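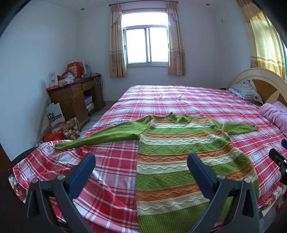
1/ Teaching folding by hand, a thread

Evening all. A few of you asked what I've been up to since October, so put the kettle on, because I do go on a bit. The short answer is that I fold jumpers for a living now, with a pair of grippers, so that a robot can learn how it's done.

2/ The green, orange and cream stripy one on the bed is my favourite teacher of the lot. It has wavy ridges across the orange, little twisted cables along the cream, and a deep ribbed hem at the bottom. Lovely thing to wear, I should think. A right madam to fold!

3/ For anyone new: you hold the gripper in your hand and do the job with it, slowly and properly, and the recording of what you did is what the robot learns from later on. So you're not programming anything. You're doing the ironing pile with two fingers, if you like, and trying to be a good example.

4/ And it does make you think about your own hands. I have folded jumpers all my life and could not have told you how. The first time I tried it with the gripper I pinched the cuff, pulled, and dragged the whole jumper halfway down the bed with it. The sleeve stayed exactly where it was in relation to everything else, and I just stood there laughing.

5/ My way now, for what it's worth. Lay it face up, neck away from you, hem nearest. Sort the sleeves out before you touch the body. Take hold a good bit in from the cuff, lift higher than feels sensible, and carry it across the chest before you let it down. Then the other one. Then hem up to collar.

6/ The lifting is the part I'd underline. When we fold by hand we sort of slide and pat and smooth all at once, and two fingers can't pat. If you lift clear of the sheet, the knit hangs and goes where you want it. If you skim, it bunches up, and then you've recorded yourself bunching it up.

7/ Stripes help me a great deal, by the way. With a plain jumper I lose track of whether I've gone over straight, but with bands you can see at once if the cream has wandered off the cream. Whether they help the robot is another matter - I asked Pao-chu Liao, who looks after our recordings, and the answer was "ask me after the next training run".

8/ We've sent in 1,900 folds on this project so far (it's called Dunari, I didn't choose it) and 522 of those are mine. Of mine, 474 were kept. The other 48 were mostly me going too fast, or having a second go at a grip and fumbling it. I was a bit put out when I saw the list, then I watched a few back and, well, fair enough.

9/ Somebody asked whether you should throw away a fold when you make a mistake. Ours is a gentle rule: if you slip and put it right calmly, keep it. A robot will drop a sleeve now and then too, and it may as well have seen somebody pick one up again. If you slip and get cross and start jabbing, bin it and have a biscuit.

10/ I did try the remote control way for a while, where you sit at a desk and steer the arms from there. Very clever, and I can see why people like it, but I never got used to not feeling the wool. With the gripper in your hand you can tell when you've caught one layer and when you've caught two. On the remote set-up I was forever folding the front of a jumper and leaving the back behind.

11/ Also, beds. Please do some of your folds on a bed if you can! A table is flat and well behaved. On a bed the sheet moves along with the jumper, and there's a pillow at one end and a quilt at the other side of your elbow, and that's how most of us live.

12/ Right, I have 7 more to do before supper, all sleeves. If you've got a good method for a stand-up collar that won't lie flat, please reply and tell me, as I've tried folding it in first and folding it in last and I'm not happy with either.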